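I came to the Clavener gripper kit by way of my friend Zerrin Aksoy, who has a bench at the Fikdale shared workshop and never lets me leave without something new to spend money on. After a whole summer with it (I opened the box in June!) I feel ready to say my piece.

The kit gives you the two-finger gripper, the wrist bracket, and a seat for the Munevport simulator, and it's the simulator I've grown fondest of. My own project is a tidy-up robot for the house, and you can rehearse every grab in a furnished virtual room before you ever plug in a motor. I started with footwear, that being what I trip over most. 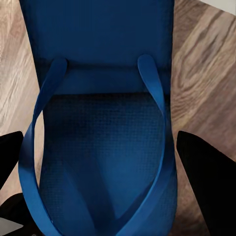
Soft, flat things are where you learn the most, I think. Come down too high and the fingers close on air, come down too low and you're pressing on the floor, and I must have changed my approach height 37 times before I was happy with it. The manual gives this one short paragraph, so do go looking for the notes Zdzisław Dudek keeps on the user forum. He's wonderfully patient with beginners, and his settings got me most of the way there.

The rooms themselves are a pleasure. Mine came with a big TV on the wall, a low brown cabinet under it, a tall door, and lots of wood-look floor to practice on, and I've spent more evenings wandering around in there than I'd care to tell my wife. 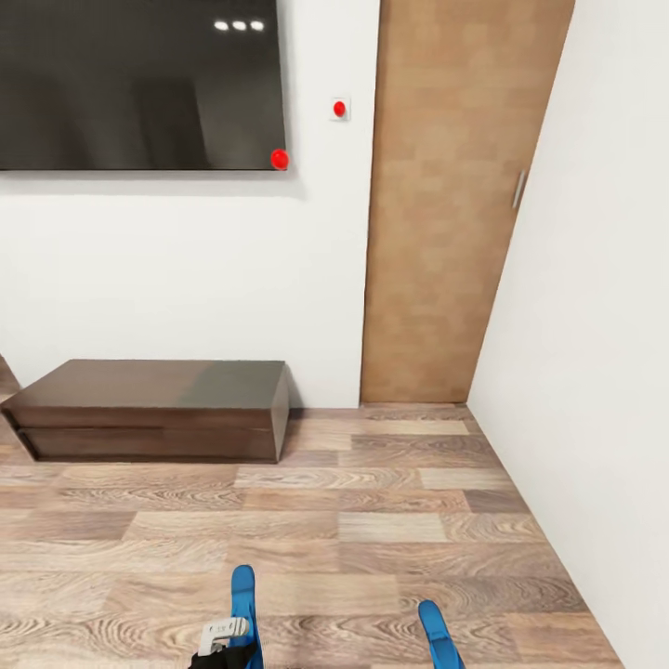

## What I'd change

- The wrist bracket screws are tiny, and the wrench in the box is worse.
- Saving a run takes far too long once you get past 1,000 attempts. I'm at 1,581 now and I go make tea.
- A printed wiring diagram, please!

I'd still buy it again, and Zerrin is already hinting that I should look at the bigger arm.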